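About Rernwood

Rernwood prepares obituaries, death notices and printed orders of service for families and funeral directors in Grustport and the surrounding parishes.

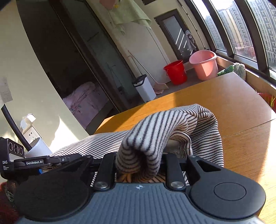
The firm was set up by Dalibor Krajčí, who had spent 16 years setting family notices for a weekly paper. It now supplies copy to funeral directors, including Kolář, and to families who come to us directly.

A standard notice runs to 75 words and gives full name, age, place of death, surviving relatives and service details. A full obituary runs to 228 words unless the family asks for more. Names, dates and service records are checked against papers supplied by the family. Where two sources disagree, we put the question to the next of kin before anything is set in type.

Text is held in Skistent, our own filing system, which keeps each draft with the name of the person who approved it. The archive holds 671 obituaries. Relatives may ask for a copy of any notice they commissioned.

Proofs are sent as a PDF or on paper. Corrections received before noon are made the same day. The office is open on Saturday mornings by appointment only. Printed orders of service are folded and stapled on site.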